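Sort It Yourself, For Now
2025-08-09

Every few months someone tells me the chores are nearly over. Laundry, dishes, the junk drawer. Two years, they say. It was two years when I bought my last vacuum and I still move the chairs for it.

I spent 11 years on the returns bench at Flastton, so when people ask can a machine do this yet, I think of sorting. Not lifting. Sorting. Small stuff in a heap, four places it could go, somebody waiting on you. 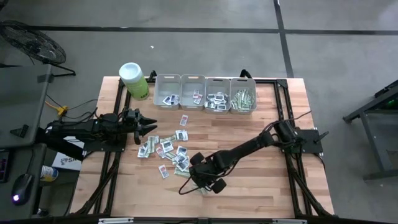

Two arms, four bins and a pile still to go.

Looks easy. A six year old could do it, and would complain the whole time. But a heap is mean. Things lie on top of other things, face down, half under. Your fingers know when they've got two packs instead of one. Mine did, anyway. I never thought about it untill I tried to teach a new hire and couldn't explain it.

Maricica Pascu ran our line back then and she still tells me I'm too soft on the machines. Her test is simple. Walk away. If you have to come back because it dropped something, you didn't save a chore, you got a new one. I think thats harsh but I haven't found the hole in it. 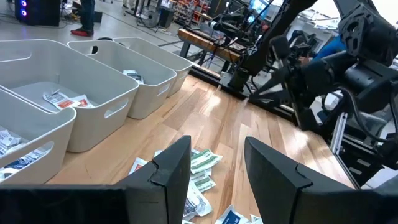
Flat packets on the table, seen from the gripper end.

Flat is worse than lumpy, by the way. Try picking a sealed packet off a tabletop with two stiff fingers. You'd slide it to the edge and cheat. People cheat all day long. We use the thumbnail, the hip, the other hand. My last full November on returns I logged 1,607 pieces in a shift, and I'd bet half of them I never gripped properly at all.

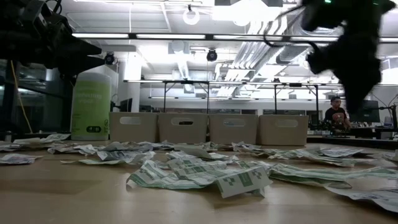 Paper was always the part of the job I hated. Packing slips, wrappers, those folded inserts that open up the minute you touch them. It has no shape you can count on. Take that crumpled heap in front of the bins, green stripes and small print going every direction. Is it one thing or nine? Where would you grab? I'd sweep the lot with my forearm, and I couldn't tell you how I'd know when to stop. Same with a bed sheet. Same with the bottom of a kid's backpack.

So, can they do chores. Some. One kind of item, same spot, good light, yes. The Tutley warehouse down the road from me runs that way and I'm told it's fine. A kitchen at 6 pm, no. I wouldn't pay for it and I wouldn't want to be the one stood next to it.
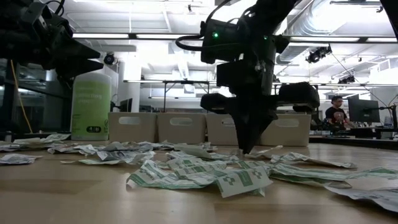 What bugs me is the sales talk more than the machines. Slow is ok. Slow and honest I'd even put up with at home, let it pick at the mail overnight. But sell me that, then. Dont sell me a butler. And don't tell the folks on the bench they're gone by spring, because they hear it, and the good ones leave first, and then you've got no arms of either kind and 487 boxes on the dock.

Maricica says I'll be eating these words. Fine. I'll clear a spot on the table.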